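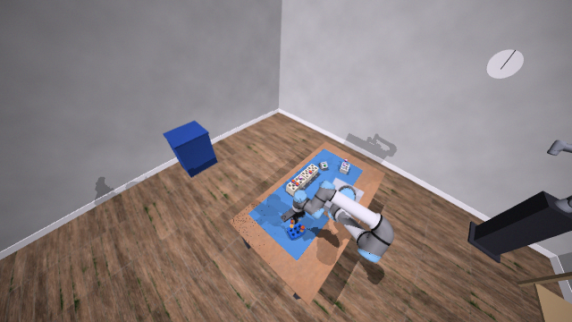
Rechercher sur le site OK

Technicien(ne) de cellule robotisée, mise au point et entretien

Imprimer cette page
Envoyer par e-mail

Wedetti recrute pour son atelier de Nondham une personne chargée d'une seule cellule : un bras de table à pince deux doigts, avec son modèle de simulation. Le poste est à pourvoir en juin.

Vos tâches
- Contrôler le zéro des axes à la prise de poste et refaire l'étalonnage après chaque démontage de la pince.
- Remplacer les doigts et les joints usés, vérifier le serrage de l'embase.
- Reporter dans la simulation tout changement de la cellule réelle - position du tapis, des supports, hauteur de table - avant de relancer un programme.
- Tenir le carnet d'entretien. Il compte 83 fiches, dont 9 sont à reprendre entièrement.

Profil
Formation en maintenance, mécatronique ou automatisme. Vous savez lire un schéma électrique et démonter un poignet de robot sans aide. Une première pratique de la simulation est demandée, le logiciel importe peu. L'anglais écrit est utile, les notices du fournisseur Sobczak n'étant pas traduites.

Conditions
Contrat à durée indéterminée, temps plein, travail de jour. Pas d'astreinte. Les quatre premières semaines se font en binôme avec Guido Ferraro, qui tient le poste actuellement et passe ensuite au bureau d'études.

Candidature
CV et courte lettre à l'attention de Drita Stojanovska, service du personnel, en indiquant « cellule Etum ». Les personnes retenues passent une demi-journée à l'atelier : un entretien, puis un étalonnage à faire sur la machine. Pour les questions techniques, demander Arnout Mulder au standard, le matin avant 11 h.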